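About Stivis

Stivis is a small office for citizenship and residence law. We help people to apply for citizenship, to give up a former one, and to get papers which a court or a ministry will accept. The office was opened in August by two lawyers who had worked before at Prukeno, and today we are a team of 12.

Most of our clients hold, or held in the past, more than one passport. Some of them want to stand for a local council and must show that they are free of any other allegiance. Others only need a certificate that was lost many years ago.

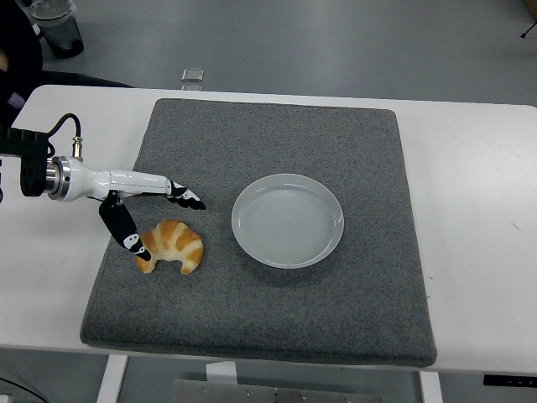 We give the first meeting without a fee. In this meeting we read your documents and tell you which ones are missing, and how long the authority usually needs. If your case has small chances, we say it before you pay anything. Until now we have closed 521 files, and 333 of them were about renunciation of a former citizenship.

For hearings outside our district we work together with the law office Murari. Sworn translations are made by Thoroddsen, who also take care of the stamps and legalization. You receive one bill, from us, with every cost written separately.
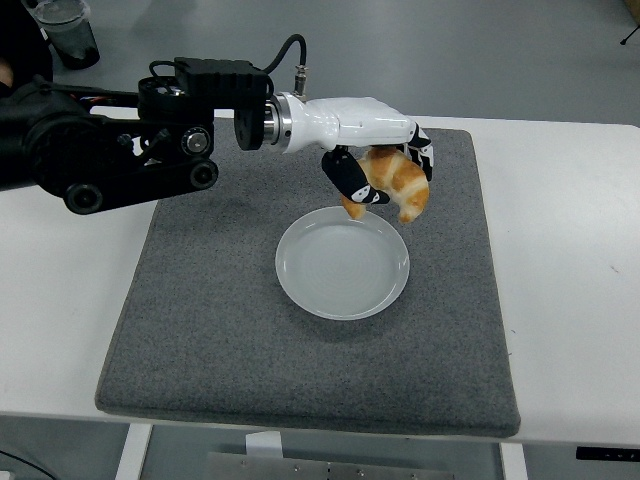 A croissant held above a white plate.

We answer letters and e-mails within two working days. Please do not send original certificates by post; bring them to the meeting and we will make the copies at the desk.

Page updated 2019-11-14

© Stivis | Contact | Privacy | Back to top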